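**From the Screening Room: what we're showing this season, and why it took us so long**

8/23/21

Dear friends of the film evenings,

It has been a long while since one of these letters went out, and I'm sorry about that. The last one went to you in April, when we still thought we'd be back in the hall on Trudmont Street before the summer, and then the roof had other ideas (those of you who sat under the left-hand corner during the winter program will remember the bucket!). Anyway, the roof is mended, the chairs are back, and we have a season of political documentaries that I'm very happy to tell you about.
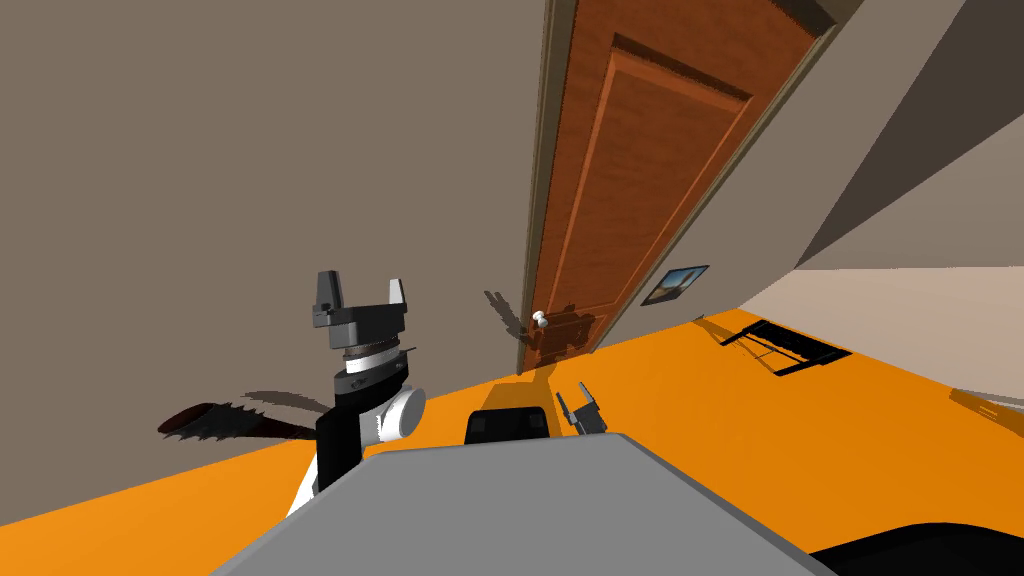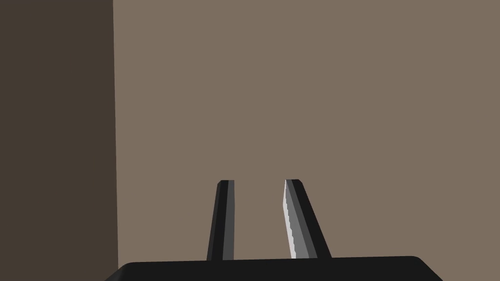 We open with *Didska*, a film I have been hoping to show you ever since I saw the rough cut. It follows a small printing cooperative through the last year of its weekly paper, a paper that never sold more than 3000 copies and still managed to get its office searched on two separate occasions. There's very little shouting in it. Most of the time you are sitting at a long table with people who are folding, stapling, arguing about a headline and wondering whether the landlord will renew the lease. The court hearing comes late in the film and lasts only a few minutes, and I found it hard to watch after having spent so much time with everybody over their soup and their bad coffee.

The second evening belongs to *Letters to Falcão*. Some of you asked for something about prison censorship after our discussion last year, and I think this is the one to see. Falcão is the name of a village, and the letters were written to the village as a whole by a group of farm workers who had been locked up after a land occupation. They wrote one letter between them each month, and it was read out loud in the schoolroom. The director found 50 of these letters in a feed cupboard, several with whole paragraphs inked over, and she has the grandchildren of the writers read them to the camera, black bars and all. When they come to a censored passage they simply stop and wait until it's over. I thought this would get tiresome and it never did.

Our third film, *Kamo*, is the one I expect we'll argue about. It runs for nearly 6 hours, so we'll be showing it in 2 parts with a proper meal in between, and I would ask you to think about bringing a cushion. It is built almost completely out of old union meeting recordings, laid over present-day shots of the harbor where the strike took place. There is no narrator and hardly any text on the screen, and if you come in cold you may feel a bit lost for the first half hour. I did, and I'd read up on it. We are putting together a short sheet with the main dates and the names of the different factions, which you can pick up at the door, and it will also say a little about why the recordings stayed locked away for so long.

A few practical things, before I forget them. Doors open half an hour before each film, as they always have, and the side entrance has a ramp now, so please use that one if the front steps are a bother. Tickets are pay-what-you-can. If you can pay a little more, the extra goes toward subtitling, and subtitling is far and away our biggest cost this year. *Didska* and *Letters to Falcão* have English subtitles on every print. For *Kamo* we have them for the first part and are still finishing the second, so if you read the language and have a few free evenings, do write back to me. I'd be so grateful, and I'll feed you.

The discussion after each film will be kept to an hour this time. I know, I know, but the last bus doesn't wait for us and I had a good many notes from people who'd missed it. Anyone who wants to carry on is welcome across the road at the bakery, where they have kindly agreed to keep the back tables for us and the oven on.

The printed program is at the library desk and on the noticeboard by the hall. If you'd like one in the mail, send me your address, even if you think I already have it, as the old list got rather muddled in the move.

With love, and looking forward to seeing all of you in the dark again,

The Screening Room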